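Home | News | Opinion | Letters
Opinion
By Liesl Bühler, November
8 comments

The robots at Temlow are not taking anyone's job. Management has said so twice, so I suppose it's settled.

Temlow strips old desktop computers for parts. The arms Ustemen supplied are meant to spare people the dull bits. Fine – I've done the dull bits, and my wrists remember them. But the people I spoke to on Wednesday still do the fiddly work, and now they do it at the machine's pace.

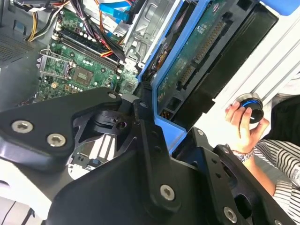 Pace is what gets left out of the brochures. You used to stop when a case annoyed you, have a moan, swap with whoever was next to you. Try swapping with an arm. The six people on the late shift told me they talk less than they did, and their pay hasn't moved. I'd want that looked at before anyone orders more.

Share 6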